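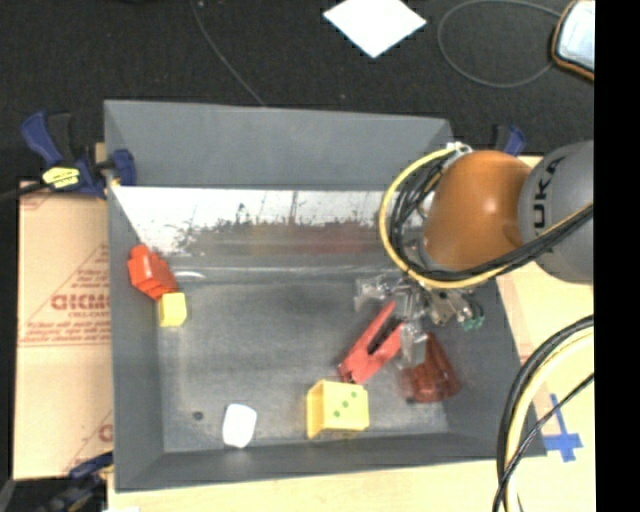

Brametbridge, 18/09/2023

Ticket 681 - Gray storage bin, loose finish on far wall
Status: open, waiting on part
Location: Nzioka toy library, sorting room

Reported problem
Returned toys come out of the large gray bin with fine gray dust on them. Glossy pieces show it most. Staff wiped 36 items last week before they could go back on the shelf.

Contents at time of check
Six items in the bin: one long red piece with a slot between its two arms, one dark red glossy piece, one yellow block with green dots, one small white piece, one orange-red block with a stepped outline, one small yellow cube-like block. All six belong to the mixed returns lot and are to be washed before reshelving.

Findings
1. Far wall, upper panel: smooth, no action.
2. Far wall, band under the panel: scuffed white and silvery, with dark scratches and specks along a ragged lower edge. Faint yellowish and reddish smears below that. A dry cloth rubbed along the band picked up gray dust.
3. Crease between wall and floor: pale streaks. Did not come off with water or with mild soap.
4. Floor: worn but flat. Cloth test clean.

Steps tried
- Vacuumed the crease with the narrow nozzle. Dust was back after two days of normal use.
- Washed the whole bin with Isano neutral cleaner, left to dry overnight. Smears lighter, scratches unchanged.
- Taped over a short length of the band as a test. No dust on the cloth along the taped part, but the tape started to lift at one end.

Cause
Wear on the band. The floor can be ruled out.

Action
Liner sheet requested from Nastomier, cut length 1,510 mm, height 165 mm. Check the length against the bin before peeling the backing - the last sheet was supplied short. Until it is fitted, keep soft toys and cloth books out of this bin and use the shelf crates.

Next check when the liner arrives. Leave the test tape in place.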